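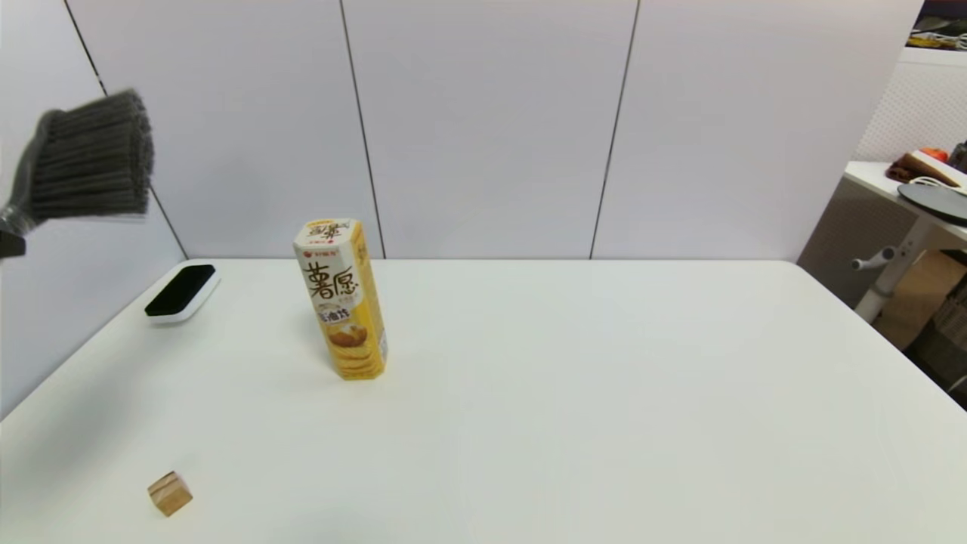 Keeping a white table white (and which brush)

Home > Rooms > Studies, box rooms and spare corners

tidemark_sue
Right. Six months ago I bought a white table for the box room because I had a vision of myself as a person with a white table. Matt top, nothing fancy, pushed up against the wall. It looked lovely until I started using it.

It doubles as planning desk and snack bar, so what I get on it is crisp crumbs, the black dust that comes off a whiteboard eraser, and a sort of grey bloom where my forearms go. The crumbs I can live with. The dust gets into the finish and then if I wipe it with a damp cloth I have a very large, very pale grey watercolour.

So, two questions. Soft brush or stiff brush? And does anybody have a way of cleaning the eraser itself, or do you just buy another one?

PelhamPete
Soft. Always soft on matt. Stiff bristles polish it in patches and you end up with shiny islands that show every time the light's low. Ask me how I know. Actually don't, my wife reads this.

grout_expectations
Disagree with Pete, as is traditional. It depends how dense the bristle is, never mind how stiff. A thick dense head picks the dust up and holds it. A thin floppy one just pushes it about and drops half of it down the back of the table, where it meets the skirting board and starts a family.

I've got a dense dark one from Zukilmont with a short handle and it's been fine on a matt desk for years. Get dark bristles. You won't have to look at how dirty they are.

PelhamPete
"You won't have to look at how dirty they are" is the most honest cleaning advice on this forum.

Marchpane
Eraser: take it outside and whack it against a wall. Downwind. Then hoover the felt with the bare hose. If it's the sort with a plastic back and a felt pad stuck on, don't put it in the washing machine. The glue lets go and you get a plastic lid and a small wet mat.

tidemark_sue
It's exactly that sort, white back and black pad, and I'm glad I asked before the 40 degree wash.

Grout, how do you clean the brush? I can see this becoming a chain. Brush for the table, something for the brush, something for the something.

grout_expectations
Comb. Old one, obviously. Pull it through over the bin, then once in a while a bowl of warm water with a drop of washing-up liquid, rinse, and leave it bristles down on a towel. Down, so the water doesn't run back into the handle.

Benedicta Antwi
I'm going to be tiresome and say that the trouble is what you've got on the table. I share a craft room with two teenagers and the table in there is also white, and we had the same grey bloom. In the end the eraser got moved to a hook by the board and the crisps were told to stay in their tube.

The tube ones are much better than bags for this, by the way. My lot like the Chinese ones, 薯愿, in the tall yellow canister with the flat sides. You can stand it up, it doesn't rustle, and it doesn't tip crumbs out of the corner every time someone reaches past it. A bag of crisps is basically a crumb dispenser.

PelhamPete
Flat sides so it can't roll off either. I've lost half a tube of the round kind that way. The dog was very supportive.

Marchpane
The empties are good for rulers and knitting needles too. Wipe the inside out properly first or your needles smell of potato until November.

longlead_len
Have I understood this? A thread that asked which brush to buy has now recommended (a) whacking and (b) a different crisp.

Buy a desk mat. Oteo do a big felt one. Crumbs on mat, mat out of window, shake. I've had 200 of these conversations with my other half and the mat ended them.

tidemark_sue
Len, I bought a white table so that I could see a white table.

longlead_len
And now you can see everything else as well.

grout_expectations
Felt mat plus whiteboard dust is a terrible idea in any case. You've just made a bigger eraser.

Benedicta Antwi
Ha! He's got you there, Len.

longlead_len
I don't use a whiteboard. I have a memory.

Crumpetier
Can I add something about the grey bloom? If it's pen dust, water on its own won't shift it. Brush it dry first, all of it, right up to the back edge where it meets the wall, and only then go in with a cloth wrung out almost to nothing. One drop of washing-up liquid in the bowl. Work from the back towards you. If you go in wet while there's still powder on there you're painting, as you found out.

For marks that are properly in, a melamine sponge with no pressure, and try it somewhere under the lamp base first. I went at mine as if it owed me money and now have one of Pete's shiny islands.

PelhamPete
Welcome to the archipelago.

Marchpane
Seconding dry first. But I'd never put a melamine sponge anywhere near matt, pressure or no pressure. It's very fine sandpaper with good PR.

Crumpetier
It's fine if you're gentle. I wasn't. That's on me and not on the sponge.

Marchpane
We'll have to differ. I had an Aerts worktop in the last house and one go with the sponge left a patch you could find by touch.

tidemark_sue
Report back, Jul 6, 2018. Went for a dense soft brush, charcoal coloured, so everyone gets to be right. Brushed dry from the wall forwards into a dustpan held under the front edge, then the nearly dry cloth. The bloom has gone except for one patch by the left-hand side, where I always park the eraser. I'm leaving the sponge question alone for now as I'm frightened of both of you.

Whacked the eraser on the garden wall. Was not downwind.

Marchpane
Everyone does it once.

Niturex_fan
Sorry to bump. Does the same go for gloss? Ours is white gloss and it shows fingerprints as well as dust.

grout_expectations
Gloss is easier, you can wipe it as much as you like. Microfibre, dry. Start a new thread though or Len will sell you a mat.

longlead_len
It comes in three sizes.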